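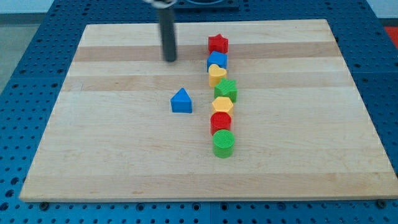

I came home from Eifion Prothero's shop in February with a paper sack of plastic shape blocks and no child to give them to. My niece is 22 and would like me to stop buying her toys. So the blocks live on my desk, and I've been lining them up ever since!

It started as fidgeting. I'd be on hold with the insurance people, and by the time a human picked up I'd have a star, a square and a heart standing in a row. Then I got picky. Does a yellow hexagon look better beside a red cylinder or a green one? (Red. I will argue about this.) Two stars in one column are fine as long as they're different colors and something comes between them. And the blue triangle, with that pointed top, never seems happy in line, so I stand it off to one side by itself and the whole thing looks better.

Eifion runs Fluludia, which is mostly one long room above a bakery, and he keeps 394 sets on the shelves. He let me play for almost an hour before asking if I planned to pay. His advice was to use a pale wooden board underneath – strong colors go muddy on a dark table, he says, and he's right. I tried mine on my walnut desk first and the blues just sank.

My neighbor Prys Vaughan lines his up by height, tallest at the back. I can't do it. I go by color and then I cheat, usually around the hearts. We had a long talk about it over the fence and neither of us budged, but he did borrow my green cylinder with the ribbed top, and I'd like it back.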